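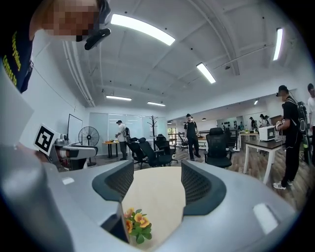
## Lurkham round side table, 700 mm top

Ordered in May as a meeting-corner table. It replaced a square Mikitz that had the right height and the wrong corners: people clipped it with a hip on the way past.

**Top.** Round, pale wood, clear matte finish. The diameter measures 700 mm in one direction and 2 mm less across the grain. The edge has a small radius, comfortable under the forearm. A hot mug left on it for an afternoon made no ring. Ballpoint does mark it and has to be rubbed out with a damp cloth and some patience.

**Base.** Single column, four feet, leveling screws under each. The screws have plastic heads and strip easily. Turn them by hand before loading the table. Genivaldo Trindade used pliers on the first one and we had to order a replacement from Palamarchuk, the distributor, who sent it without charge.

**Assembly.** 11 bolts, one hex key, printed sheet with drawings only. Step 4 shows the mounting plate upside down. The countersunk side of the holes faces the floor.

**Stability.** Good in the middle, average at the rim. Leaning on the edge with one hand lifts the opposite foot slightly. A Skultuva pedestal table we tried earlier was steadier but took two people to move. The Lurkham can be walked across a room by one person, tilted and rolled on its feet.

**Use.** Two laptops fit, three do not. A small bunch of artificial flowers sits well near the edge and leaves the center free for papers. Tarcísio Meireles wanted a cable hole in the middle. There isn't one, and I would not drill it, as the column plate is directly underneath.

**Cleaning.** Damp cloth, mild soap. The spray polish we had on the shelf left streaks that took two passes to remove.

**Price.** 400 with delivery. The 11 bolts come in one bag with no spares.

Rating: 4 out of 5. One point off for the leveling screws.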